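The Wallin Room, Level 2

The Wallin Room was rated for 26 seated at tables, or for 15 if the client wanted breakout corners. Randi Lie had the plan open at 6:40 on Monday morning. Gernadham had booked it for both.

She moved the folding wall one track east and recalculated. The aisle came out narrow but legal. Skarndale, next door, would lose its coat rack.

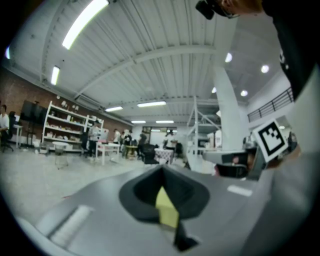 2 min read

At seven the Teletti rep called to ask whether the screen could face the windows. It could not. She told him so and entered the call in the log as item 546.

"Gernadham has asked for a quiet room," he said.

"They have a quiet corner."

"Is it quiet?"

Randi looked at the plan. The corner shared a duct with the kitchen — lunch prep started at ten.

"Until ten," she said, and moved the coffee break.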